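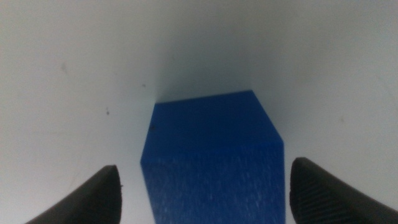
Vol. 9, p. 200

January, late afternoon. Spent most of the day in the grasp planner. The wrist view puts the blue block between the open fingers, but the edge detector kept snapping to the slanted corner at upper right and returned a yaw that was plainly wrong. I now fit the two long sides first and use the top edge only as a check. Marwa reviewed the patch and wants the fallback path logged. Done.

Second item was the release height on the PiPER. With green on red and the fingers to either side of the upper cube, the planner has very little room to open before the retreat. I split the retreat into a vertical segment and a free segment, and the collision checker accepts both.
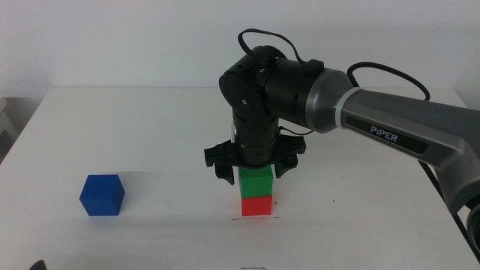 Blue cube, approach

Sherif's Kesura branch still plans in the base frame, so I converted the pregrasp to the table frame before merging. The stack goes in as a single obstacle. Green overhangs red slightly on the left,
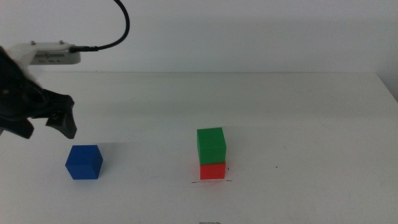 and the box has to be padded on that side or the sweep check passes paths it should reject. Planning time after the change: 361 ms. Config 2,515 is tagged for Youssra. Still open: the stale transform at startup. Ask Declan which Mandlow driver build he is on.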